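Rallerley Fruit Table: progress report to the Brorent fund

June. By the project coordinator, Rallerley

The second part of the grant has now been in use since spring, and this report covers what it has paid for and what is still to do.

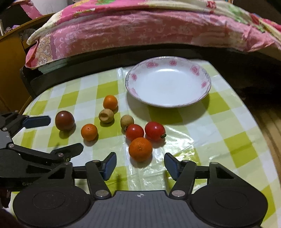

The aim has not changed. We bring fresh fruit to residents who live in a single room and have little space to store or prepare food. Mandarins and tomatoes remain the most popular items. They keep fairly well without a fridge and need no cooking. Longans were added at the request of several residents and have gone down well, although the shells split easily in transit and we now carry them in a separate tub.

Visits take place in the resident's own room, usually at whatever table is there. We put the fruit out loose so that people can pick what they want, and they use their own plates. Sorting at the table takes longer than handing over a bag, but less is left uneaten. We are currently visiting 11 households, each once a fortnight in the late morning.

Spending to date is £3357. Most of this went on fruit, bought through Agudelo at the market. Transport came to £480, which is higher than planned - the Revar van was off the road for part of the spring and we had to pay for taxis. It is running again and we expect the cost to drop back.

We also bought wipe-clean tablecloths for households that asked for one. They have been more useful than we thought. Juice comes off with a damp cloth, and two residents have told us they now eat at the table instead of on the bed.

Two things have not gone to plan. The recipe cards are late, as the first print was too small to read and had to be redone. We have also had trouble getting small tomatoes of a steady quality, and nearly 40 kilos had to be turned down at the market in one month.

In the next period we will finish the cards, add pears when they are in season, and ask each household whether a fortnightly visit is still right for them. We are not asking for any change to the budget.

Comments (3)

My aunt gets this and looks forward to the mandarins. Please keep them coming.

Will there be bananas? They are easier for people with bad hands.

Good to see the taxi money explained. Is the van insured for the winter as well?

Recent reports
Rallerley Fruit Table: first report
Revar van: repairs and running costs
Brorent fund: how to apply
Storing fruit without a fridge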